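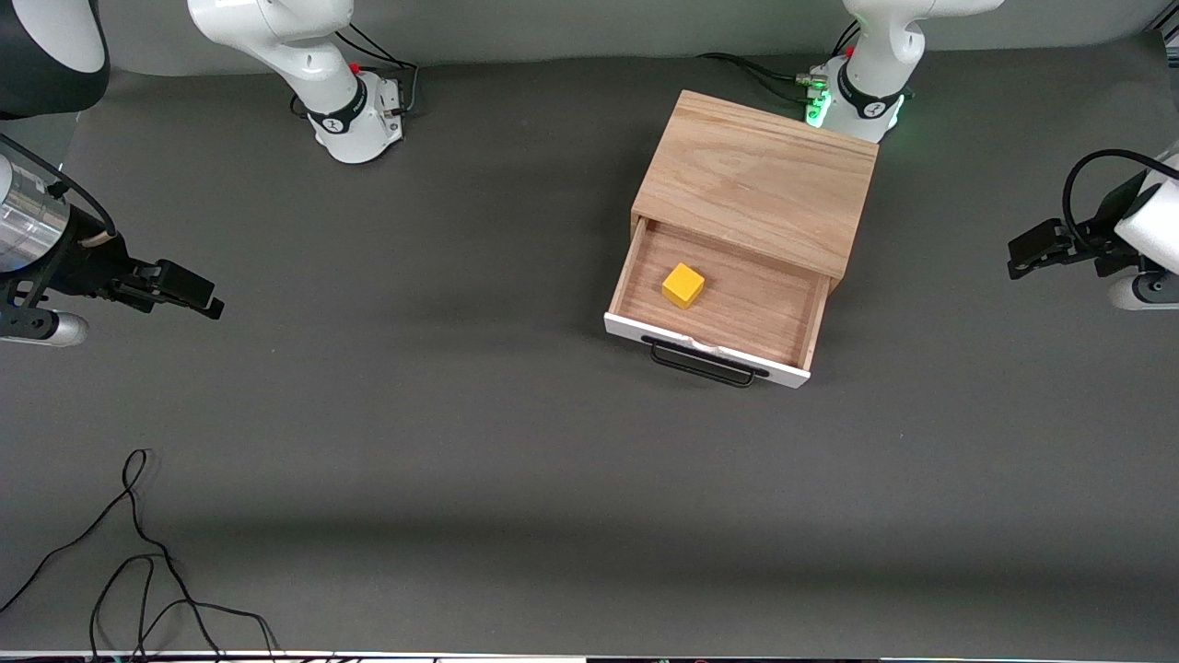 Figure 3. Bimanual workspace for the drawer task, with the drawer open and the yellow cube inside.

4.2 Drawer task

The Isia policy was trained on 1,085 demonstrations, of which 854 came from the Broso set and the remainder were recorded for this study. Each trial uses the two-armed arrangement of Figure 3, in which the grippers approach the wooden drawer unit from opposite sides. A trial counts as a success only if the cube is released inside the drawer and the drawer is then fully closed. Over 137 trials the policy succeeded in 63 – most failures arose at the closing stage, where the handle was pushed off-centre.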